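March 23, 2023
Bench notes, enamel mugs, Berkcombe shop

Okay, back on the mugs after way too long away from them (last entry is from January, oops). The Pliditz batch is unpacked at last, 39 pieces, and I spent the morning going through rims with a fingernail and a flashlight. Mostly good! Set aside 5 with rough spots where the black rim meets the white inside. Three of those I think we can still sell as seconds, the others I want to look at again in daylight.

The folk pattern is the one everyone asks about, so I keep one on the round table to stare at while I think. I still love it, the zigzag especially, but the yellow next to the orange goes muddy in the shop lighting and I'd like to try the samples with a bit more white between them. Wrote to Plumideo about the transfer sheets. They quoted 88 for the set, including shipping, so that's fine, go ahead and order if they call while I'm out.

Other stuff: the Haworth shelf is full again, please stop putting bottles on it. The dish soap is under the sink now. I washed the samples by hand, no scouring pad, and I'd like us to keep doing it that way until we know how the new transfers hold up.

Handle question is still open. I like the black with the white inner part, it ties in with the rim and makes the whole mug look finished, and I'd hate to go to plain black just to save a step.
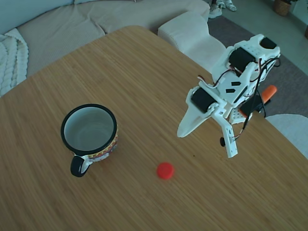

Margin note from the afternoon shift: plain black would hide chips better, and people do knock handles on the faucet all the time. Fair point, I hadn't thought about faucets. Maybe we do a few of each and see which ones go first.

Still to do: label the seconds, find the good flashlight batteries, write back to Pliditz about the rims.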